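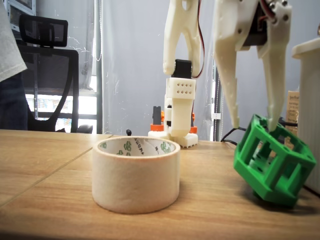

Green lattice cube on a wooden table at Usine.

Borrowing Instead of Buying: The Tool Library in Redside

Project report by Sumaiya Seneviratne and Ayantu Worku
Course supervisor: Anahera Rewi

1. Introduction

In many households there is a drill which is used very seldom. The owner bought it for one shelf, and after this it stayed in the cupboard. In the same street another person is buying the same drill for another shelf. Our project is about a different arrangement, where the neighbours keep such things together in one place and borrow them when there is need.

The tool library in Redside is located on the ground floor of Usine, a former button factory on Harawira Street. The building has also shared workrooms, a small kitchen and a yard where bicycles are repaired in the warmer months. The library began in one cupboard in the corridor and has now its own room with a counter. We wanted to know who is using it, what they borrow, and what makes a person come back after the first time. We were also curious about the people who stopped coming, but these were more difficult to find.

Both of us came to this city to study, and neither of us had a car or a toolbox. One of us used the library already before the project, to put together a second-hand bed. We mention it so that the reader knows we did not begin with a neutral opinion.

2. Method

We interviewed 20 borrowers at the counter during November. Every interview was short, because people usually had a ladder under the arm or children waiting outside. We wrote the answers by hand and typed them the same evening. In addition we made two longer interviews, one with Ewan Lockyer, who manages the lending, and one with Brodie Tuhiwai, a borrower who is renovating his mother's house.

We were given permission to look at the lending records without the names. The records are kept in Viler, a simple booking program that was first made for a school library. It has a field for "author", and Ewan writes there the manufacturer of the tool. This caused us some confusion at first.

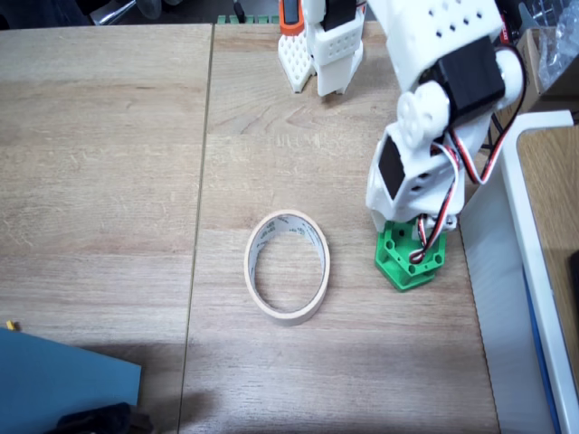 Masking tape on the table, Usine.

We must mention a weakness of the method. All the people we interviewed were coming to the counter in the late afternoon, as our lectures finish at three o'clock. Retired members prefer the morning, according to Ewan, so their opinion is not well represented in our material. If we would do the project again, we would divide the hours differently.

3. How the lending works

A member pays a yearly fee, and students pay less. The normal loan period is two weeks and it can be renewed if no other member is waiting. There is no deposit for hand tools. For the bigger machines, such as the floor sander and the carpet cleaner, the member has to sign a form and listen to a short explanation about safety. Some members told us that they find the explanation too long. Others said it was the most useful part of the visit, and one woman had asked for it again when she borrowed the same sander in spring.

When a tool is returned, it is checked at the counter while the borrower is still there. Ewan said he prefers this, although it makes a queue. Before, the tools were left in a box and checked in the evening, and then it was not possible to know when a damage had happened. There were some unpleasant telephone calls. With the present system the conversation is short and usually friendly -- the person says "the cord was already loose" or "sorry, I dropped it", and it is written in the record.

The late fee is small. It was discussed to make it higher, but the members voted against this proposal. The argument was that a high fee keeps the tool away even longer: the person feels ashamed and does not come at all.

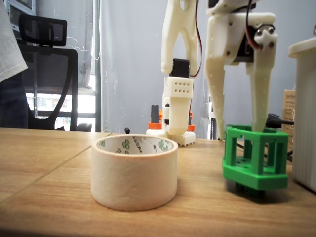 4. What is borrowed

The records show a strong pattern of the season. Hedge trimmers and pruning saws go out in autumn, and so do the gutter scoops. In winter there is much less activity, but the indoor tools become popular, especially the tile cutter and the wallpaper steamer. At the end of every semester there is a wave of students who borrow hand trucks and screwdrivers for moving out. We had not expected that the hand truck would be such an important object. Several persons mentioned it before any real tool.

Some items are almost never borrowed. The library owns a very good wood lathe which was a donation, and it is too heavy for most people to take home. There is also a pressure canner, still in its box. Ewan would like to give these to another organization, but the families who donated them come to visit sometimes and he does not wish to hurt their feelings.

5. Why people come

The first reason which people gave was money. This is not surprising. But when we asked what they like most in the library, the answers moved quickly to other matters. Many people live in small apartments and have no place for storage. A father told us that his balcony is "for the tomatoes and not for a saw."

The second matter was advice. Brodie Tuhiwai came first for a plane, to correct a door that was sticking. At the counter he was asked some questions about the door, and he went home with a longer screwdriver and the suggestion to tighten the upper hinge. He told us that the door closes well now. After this he came for nearly everything: the plaster work in the hallway, the kitchen shelves, the back steps. He learned the names of the tools in English at the same counter as us, only he is a native speaker and he was laughing about it.
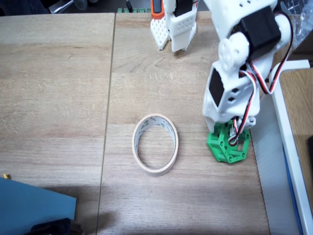 The matter of language deserves some more lines. Among the borrowers there are many newcomers, and the vocabulary of repair is not taught in a language course. We knew the word "hammer", but not "pliers", "level" or "stud finder". Some members draw what they need on a piece of paper. Anahera Rewi, our supervisor, suggested to us that a catalogue with drawings would help, and we passed the idea to Ewan. He answered that he would be happy to have it if somebody else makes the drawings.

6. Difficulties

The most frequent complaint was about opening hours. The counter is closed in the early morning, when people with a job on a construction site would like to come. The second complaint was about parts which wear out. A borrowed sander needs sandpaper, and it was not clear to all members if they should bring their own. The rule is written in the membership paper, but on the last page, in small letters. Two of the persons we interviewed had bought the wrong size for this reason.

We found less conflict than we had imagined. There was one long disagreement about a tent, because some members think that a tent is not a tool. The tent is still in the catalogue, under "Outdoor, other".

7. Suggestions

We propose that the library stays open one evening until eight o'clock during spring, as a trial. We propose also to print the size of sandpaper, blade or bag on a label at the handle of each machine, in large letters. A list of simple words with drawings could be begun with the most borrowed items and grow slowly. For the lathe we have no good proposal. Maybe one of the workrooms in Usine could take it, so that it stays in the same building and the donors can still see it.

8. Acknowledgements

We thank Ewan Lockyer for his patience with our questions about Viler, and Brodie Tuhiwai for showing us the hallway and the steps. We thank all borrowers who stopped to talk to us when they were in a hurry. Anahera Rewi read the first version and corrected our articles; the ones that are still missing are our own responsibility.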